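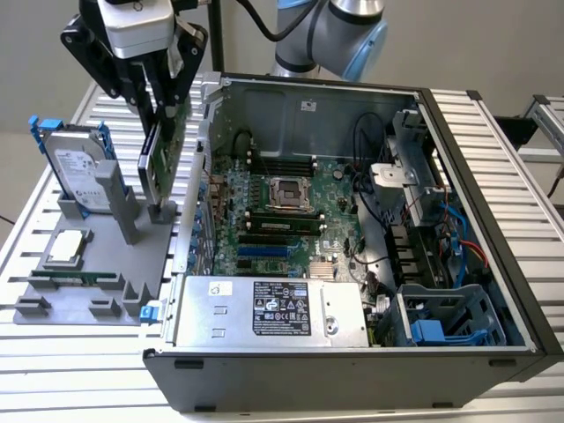
**Prüfbericht: Wechselrahmensystem Lenlow für den Einsatz in Verwaltungsarbeitsplätzen**

Stand: 24. September 2019
Bearbeitung: Alžběta Hrnčiar, Sachgebiet Gerätebeschaffung, Stadtverwaltung Flasville

## Anlass

Die Stadtverwaltung Flasville betreibt in ihren Dienststellen 2.412 stationäre Arbeitsplatzrechner. Mit dem Auslaufen des bisherigen Wartungsvertrags war zu klären, ob Laufwerke künftig durch das eigene Personal getauscht werden können. Gegenstand dieses Berichts ist das Wechselrahmensystem Lenlow des Herstellers Cilness, das dem Sachgebiet im Juni in zwei Ausführungen zur Verfügung gestellt wurde. Als Vergleich diente der bereits eingeführte Schraubrahmen der Firma Khan.

## Lieferumfang und Dokumentation

Das System besteht aus Einschub, Träger und einem Satz Entkopplungsstücke. Die Verpackung ist zweckmäßig und lässt sich für die Rücksendung wiederverwenden. Die Montageanleitung liegt in deutscher Sprache vor, weist jedoch Mängel auf: Die Einbaulage des unteren Entkopplungsstücks wird im Text anders beschrieben als in der zugehörigen Zeichnung. Maßgeblich ist nach Auskunft des Herstellers die Zeichnung. Eine berichtigte Fassung wurde zugesagt, lag bei Redaktionsschluss aber noch nicht vor.

## Handhabung

Der Träger wird ohne Werkzeug um das Laufwerk gelegt und rastet beim Einschieben hörbar ein. Gegenüber dem Khan-Rahmen, der vier Schrauben je Laufwerk erfordert, verkürzt sich der Arbeitsgang erheblich. Nach kurzer Einweisung konnten auch Beschäftigte ohne technische Vorbildung den Tausch selbständig vornehmen.

Weniger überzeugend ist die Entriegelung. Die Laschen liegen eng beieinander und verlangen einen kräftigen Druck mit Daumen und Zeigefinger. Bei Gehäusen mit geringer Bautiefe ist die hintere Lasche nur schwer zu erreichen, sofern die Datenleitung nicht zuvor abgezogen wird. Für die Außenstelle am Hafen, deren Geräte in Schreibtischnischen verbaut sind, ist dieser Umstand von Belang.

## Dauerhaltbarkeit

Ein Träger wurde im Rahmen der Prüfung 500-mal eingesetzt und entnommen. Die Rastnasen zeigten danach leichte Abriebspuren, die Haltekraft blieb nach Einschätzung des Sachgebiets ausreichend. Ein zweiter Träger desselben Typs wies bereits bei Anlieferung einen Haarriss an der Griffleiste auf und wurde vom Hersteller anstandslos ersetzt.

Die Entkopplungsstücke erfüllen ihren Zweck. Im Großraumbüro des Bürgeramts wurde das Laufgeräusch der umgerüsteten Rechner von den Beschäftigten als merklich geringer empfunden. Eine Messung nach Norm wurde nicht durchgeführt.

## Wirtschaftlichkeit

Der Stückpreis liegt fast 7 Euro über dem des Khan-Rahmens. Dem Mehrpreis steht die eingesparte Arbeitszeit gegenüber, die jedoch nur dort ins Gewicht fällt, wo Laufwerke regelmäßig gewechselt werden. Dies betrifft vor allem das Archiv und die Vermessungsstelle. An gewöhnlichen Büroarbeitsplätzen bleibt ein Laufwerk in der Regel bis zur Aussonderung des Geräts im Gehäuse.

Einzelne Träger können nachbestellt werden, die Entkopplungsstücke hingegen ausschließlich im vollständigen Satz. Das Sachgebiet hält diese Regelung für unbefriedigend und hat den Hersteller um Abhilfe gebeten.

## Bewertung

Das System Lenlow wird für Archiv und Vermessungsstelle zur Beschaffung empfohlen. Für die übrigen Dienststellen ist der Khan-Rahmen weiterhin zu verwenden, vorhandene Bestände sind aufzubrauchen. Die Außenstelle am Hafen ist bis zur Klärung der Platzverhältnisse von der Umrüstung ausgenommen.

Vor der Auftragserteilung ist die berichtigte Montageanleitung anzufordern und den Beschaffungsunterlagen beizufügen. Rückfragen sind schriftlich an das Sachgebiet Gerätebeschaffung zu richten.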